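ok so I finally finished clearing out my grandmother's recipe box and I have thoughts. mostly about honey cake. buckle up, this one's long

first: the box is 200 cards, give or take the ones stuck together with what I'm pretty sure is plum jam. half of them have no title. one just says "the good one" and then a list of ingredients with no amounts!!

the honey cake card is signed by a Vasylyna Symonenko, who my mom says lived upstairs from them in Tarkau and baked for every wedding in the building. so this isn't even a family recipe. we've been taking credit for it for decades, sorry Vasylyna

anyway the card says 500 grams of flour, 200 of honey, and then "butter until it looks right." I have made it three times now and I still don't know what right looks like. second try was the closest (soft, a little sticky, came off the spoon in one lump)

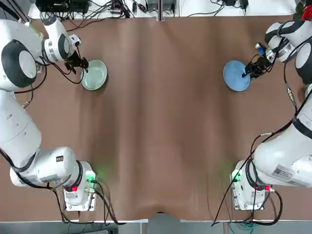

The thing I got wrong every time was the rolling. You're supposed to get eight layers out of one batch of dough, and they have to be thin, like see-the-counter-through-it thin, and mine kept springing back. Mom says roll it on a floured cloth and let the cloth do the turning. Fine, but then you have to pull the cloth tight first, and I didn't. Picture that reddish-brown sheet with all the soft ripples running across it, only under dough. Every single fold printed itself onto my layers. They baked up striped. Kind of pretty? But the cream all slid into the grooves.

also the honey matters way more than I thought. I used the plain squeeze bottle stuff the first time and it was just sweet. then I got a jar of Bitus from the little grocery on the corner, the dark kind, and wow. WOW. smells like a barn in a good way

cream is just sour cream and sugar and you have to leave the whole cake alone overnight. I lasted until 11 pm and had a slice that was basically crackers. by breakfast it was a totally different cake, so listen to the card

next up is "the good one." there are poppy seeds in it and that's all I've worked out so far. if anyone's grandma made something with poppy seeds, prunes and a whole lemon, please reply, I'm begging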